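给项目资助方的进度汇报(设备采购与预算部分)
2022年5月3日

各位好:

又到了交作业的时候。上次的报告是二月份发的,当时我还在为报价单发愁,这次总算能讲点实在的。老规矩,先说钱,再说设备,最后说我想请你们拿主意的事。财务表格另附,这里就不一行一行抄了,我挑要紧的聊。

先说钱。设备这一块的总盘子没有动,动的是里面的分配。原计划里机械臂的升级占了大头,夹爪和腕部相机只留了一点零头,当时觉得这些是小件,随手就能配齐。做了几个月下来,我的看法变了:机械臂本身够用,天天让我们停下来的都是末端那一小截。夹爪的指尖要换,相机的线要换,支架要重新做,每样都不贵,可是加在一起就挺可观,而且一停就是半天。所以我把升级控制器的那笔先压住了,腾出来的部分放到末端配件上。这个调整在合同允许的范围之内,不过我还是想在这里讲清楚,免得你们年底对账的时候吓一跳。

再说报价。我们一共问了两家,Drivia 和 Dikden。Drivia 的整套方案漂亮,夹爪、相机、软件全包,坏了整个寄回去,他们换新的给你。缺点是贵,而且指尖不单卖!我在电话里问了两遍,对方很客气,答案没变。Dikden 的做法散一些,本体归本体,手指归手指,一副手指单价2000元,可以零买,交货期11周。11周确实长,我一开始差点因为这个把他们划掉。后来和组里一起把今年的安排摊开来看,只要现在下单,秋天那轮采集之前能到,中间靠手头的备件撑一撑,问题不大。我倾向于 Dikden,两副先买,装上用顺了再谈后面的。

运费和关税我单独列了一行,之前的预算里漏了这一项,是我的疏忽。二月那份报告里的数字是裸价,这次改成了到手价,所以你们会看到配件那一栏比上次高。不是涨价,是我算全了。

然后是工位。Prelton 那间屋子的工位已经搭好,桌面、灯、固定座都到位,电也单独拉了一路。灯光花的时间比我想的多得多(真的,我原来只给它排了一个下午)。腕部相机离桌面近,机械臂自己的影子很容易就落到画面中间,浅色的桌面上尤其明显。我们试过把顶灯挪开,也试过加一盏侧灯,影子会变淡、会换地方,就是不肯走干净。现在的想法是买两块柔光板,钱不多,从杂项里出,先不动设备的额度。要是柔光板效果一般,就得考虑换一组面积大一点的面板灯,那笔钱我会提前来问,不会先斩后奏。

桌面材料我们也讨论过要不要换成深色的。深色上影子不显眼,可是黑色的手指也跟着不显眼了,后面标注的同学会恨我。暂时维持浅色。

Pillay 这个软件的授权还有一段时间才到期。续不续我还没想好,它管数据记录很省心,但每年的维护费涨得有点不讲道理。我打算六月之前拿一个开源的方案并排跑一跑,跑得动就不续,跑不动就老老实实交钱。为了保险,续费的额度我先留在预算里。

进度方面,采购比原计划慢,主要慢在比价和内部审批上,搭建和调试基本跟得上。采集流程已经从头到尾走通了,就是还不够快,换一次手指要拆好几颗螺丝,我们在画一个快拆的小座子,图纸改到第三版了,打印件下周出来。这个座子如果好用,今后不管买哪一家的手指都能装,等于给以后的采购多留一条路,我个人对它抱的希望挺大的。

风险我也照实写。最大的一条就是交货期,万一11周变成更久,秋天的采集就要往后推,相应的人员费用也会跟着挪到下一个财务期。第二条是备件,手头的手指有磨损,换下来的我都留着,实在不行还能凑合用来做调试,正式采集不会用它们。

想请你们定的事有两件。第一,末端配件的额度调整,请回一封邮件确认,哪怕只写“同意”两个字也行,我好拿去走流程。第二,下单时间,Dikden 的报价有效期到本月底,如果你们没有意见,我想在有效期内把合同签掉。对付款方式有要求的话也请一并告诉我,他们要先付超过2成的定金,我还在谈,看能不能压低一点。

下一份报告我会把柔光板的对比和快拆座的使用情况带上,软件那边如果有结论也一起写。有什么想问的随时来信,打电话也行,我上午一般都在工位旁边。

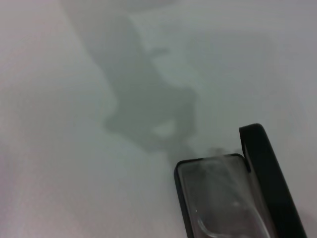

工位现状:腕部相机视角下的浅色桌面与黑色夹爪手指,中间是一片深灰色的影子。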